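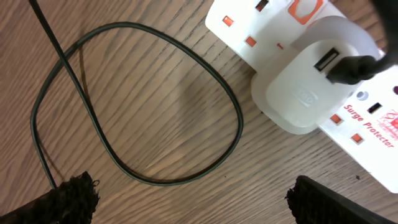 先从桌子说起:Dorkstead一间书房里的充电角

她做桌面整理这件事,是从自己家的书房开始的。后来邻居请她去看,邻居的同事也请她去看,慢慢就有了一个叫Kerix的小栏目,专门写普通人家的桌子、抽屉和电线。去年11月,她搬到Dorkstead,第一件事还是收拾桌子。我去的时候她刚烧上水,杯子还没拿出来,就拉着我讲木头。

“你摸摸看,这个纹路!”她说,“我在Rernville的旧货市场看到它,绕着走了好几圈,心里已经在想放哪面墙了。”桌子花了她3000块,她觉得值,还说再贵一点自己大概也会咬牙买。桌面宽1425毫米,书房那面墙刚好放得下,搬进来的时候只在门口转了一次弯。

我问她,这么喜欢木纹,为什么不把插线板藏到桌子底下去?很多收纳文章都是这么教的。

她听了直摇头。“我藏过,藏了大半年。每次要插个东西就得钻到桌子底下,头还撞过。后来我想通了,天天用的东西就应该在手边。”她现在喜欢把插线板直接放在桌面上,白色的,带浪涌保护。“这几个字我买之前一定要看清楚,英文包装就找Surge Protector。电脑、显示器、手机都靠它,别的地方可以省,我不想在这上面省。”

说到插头,她的话一下子多了起来。她最头疼的是那种方方正正的大号适配器,一个就能把旁边的插孔也挡住。她的办法是先把大家伙全部拿出来,在桌上比一遍位置,再决定谁挨着谁。“像排座位一样,”她笑起来,“胖的坐两头,瘦的坐中间。不过也不绝对,有时候线从哪边出来更要紧。”插线板再接插线板的事她坚决不做,也劝所有来问她的人别做。

线呢?她拉开抽屉给我看一卷魔术贴扎带,说是在一家叫Mahmoud的小五金店按卷买的,一卷能剪最多200根。“我不用那种一次性的尼龙扎带,剪的时候总怕剪到线。魔术贴撕开再粘就行。”她扎线不扎得太紧,转弯的地方留一个松松的圈,特别是靠近插头的那一段。她说以前有一根充电线就是在那里折坏的,外皮裂开了她还舍不得扔,现在想起来有点后怕。

手机放在哪里,她也认真想过。无线充电座、竖着的支架、软木垫,她都试了,最后全送了人。现在手机就平放在木头上,屏幕朝上还是朝下看心情。

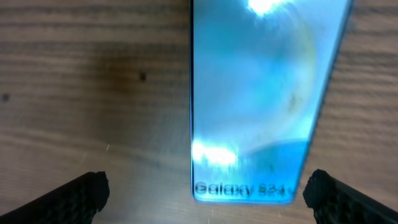 木纹桌面上的一抹浅蓝,底部印着“Galaxy S24”。

“浅蓝色和棕色木头放在一起多好看啊,”她说,“这种颜色我愿意它露在外面,为什么要套个黑壳子把它盖住?”我提醒她不套壳容易刮花,她承认有道理,但还是不打算改。“桌面我倒是常擦,先用干的软布,再用拧得很干的湿布,顺着纹理走。沙粒最讨厌,小小一颗,手机一推就是一道。”

旧木头难免有深浅不一的地方,有人建议她整张打磨重新上油,她没答应。“深一点的、浅一点的,我都喜欢。有的人家来问我怎么把印子去掉,我会先问一句:你真的不喜欢它吗?好多人想了想,说其实还行。”当然,如果是新洒的水,她动作比谁都快,插线板附近更是连杯子都不许放。我那杯茶后来就一直端在手里,想搁下都找不到她批准的地方。

她给自己定的规矩是每个周期清一次桌,周期长短看忙不忙。清的时候先断电,再把线一根一根摸过去,发硬的、发黏的、接头松的,挑出来不再用。剩下的擦干净,贴上小标签。上一次她一共挑出6根不知道配什么设备的线,装在信封里,写上“待认领”,放在玄关。家里人路过都看一眼,目前认走了一根,是台灯的。

我临走前问她下一张想写谁家的桌子。她说想写厨房的岛台,那里又有水又有面粉还有充电器,“乱得特别有意思,我都等不及了!”然后又跑回书房,把刚才讲解时扯松的那根线重新理好。

相关阅读
抽屉里的旧充电线,留还是扔
Rernville旧货市场淘桌子记
魔术贴扎带的几种绑法
木桌面日常擦拭小记
玄关怎么放钥匙和信件

首页 | 居家 | 收纳 | 访谈 | 读者来信 | 返回顶部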